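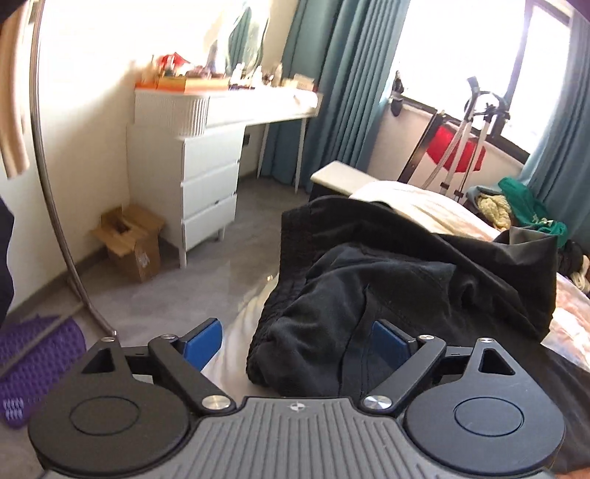
House rules for recording with a hand-held gripper

12/13/21

I have been collecting demonstrations in people's bedrooms since September, mostly picking clothes off beds. Plillutthorpe gave us a two-page sheet when we started and it covered charging and not much else. Rakiya Eze and I wrote our own over the autumn. Parts of it may be useful to other people doing the same work, so I'm putting it up.

Before the first grasp

Ask the person who lives there which rooms and which surfaces you can use, and write the answer down. "The bedroom" is too loose. A bed is one permission and a dressing table next to it is another.

Leave the room as it is. I used to straighten the bedding first and Babatunde Usman sent those sessions back. Move a thing only if you could trip on it or break it, and put it in the notes when you do.

Check the finger pads. Ours are blue and the fingers are black, and a worn pad is easy to spot. Wipe both pads between homes. Then look over the pivot screws on the linkages and open and close the fingers 10 times with nothing in them.

During a take

One garment per take. With black clothes in a heap, pick a seam or a fold and go for that. Dark cloth on dark cloth is where most of our bad takes come from, and going slower at the approach has helped me more than anything else.

Watch cords and drawstrings. If one gets into a linkage, stop, open the fingers by hand and throw the take out. Do not pull.

A big window behind the bed will change the exposure when you turn toward it. Yetunde Akpan likes to draw the curtains. I leave them and keep my turns short. We never settled this, so the sheet says either is fine as long as it stays the same for the whole session.

Keep your feet off mats. Stand on hard floor if there is any.

What we throw out

Any take with a face, a letter with an address, or a medicine label that can be read. Ibrahim Edet checks for these at Dondosbridge before anything is copied. Out of 900 takes this fall we kept 700. I thought that was a poor number until I saw how many of the rest were my own tangled sleeves.

Still open

We have no rule for shoes on beds. We also need a better one for shared rooms, where one person says yes and the other is at work. For now I skip the room and come back.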